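Wiltell College
Department of Household and Community Studies
Course Handout, Unit 6: Storage and Care of Everyday Tableware

Purpose of the unit

Students taking this unit are expected to understand how ordinary tableware is selected, stored and kept in service in shared kitchens, such as those of residence halls, day centers and small canteens. The unit follows the material on floor plans and should be read together with the notes on shelving.

1. Inventory

A shared kitchen should keep a written inventory. The entry for each type of item records the date of purchase, the supplier and the number in service. The Hamuvport residence halls, used as the main case in this course, listed 3,474 pieces at the start of the year and 2,902 at the June check. Of the missing pieces, most were small items: cups, saucers and teaspoons. Plates and serving bowls were lost far less often.

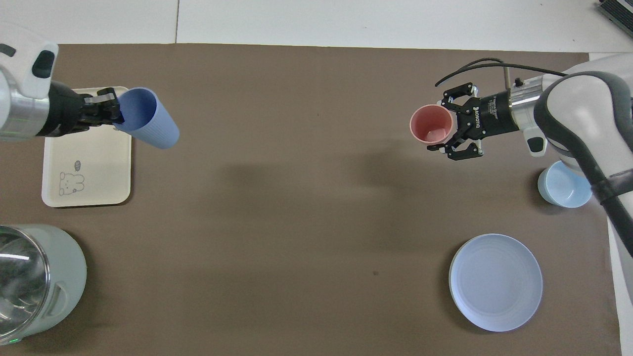 Students should note that a fall in the inventory does not always mean breakage. Items move between floors, are carried to private rooms, or are put away in the wrong cupboard. A check that covers only the main kitchen will overstate the loss. The Espinoza method, set out in the reader, requires that all rooms on a floor be checked on the same morning.

2. Stacking and nesting

Tableware is either stacked (flat pieces resting one on another) or nested (hollow pieces resting one inside another). Nesting saves shelf space but brings two difficulties. Cups put away damp may hold moisture between them, and cups with straight sides may jam. Pieces of different makes should not be nested together unless the fit has been tested.

The height of a nested column is limited by the shelf and by the reach of the shortest regular user. Columns of bowls should be kept lower than columns of cups of the same width, as a full column of bowls is heavy to lift down.

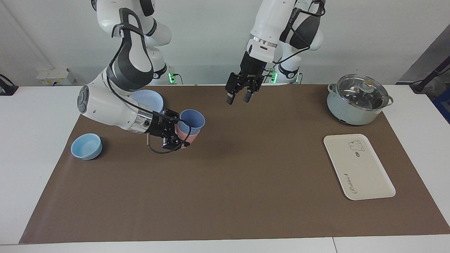 Page 6

3. Color coding

Many shared kitchens assign a color to each floor or user group. The practice makes sorting easier after washing and shows at once where a stray piece belongs. The Julwood day center replaced 769 plain pieces with colored ones and kept a printed key beside each sink. Colors that look alike under weak lighting should be avoided, and the key should also give the name of each color in words.

Reading for the next meeting: Course Reader, sections on shelving and washing areas. Written answers to the inventory exercise are due on 25th October at the department office.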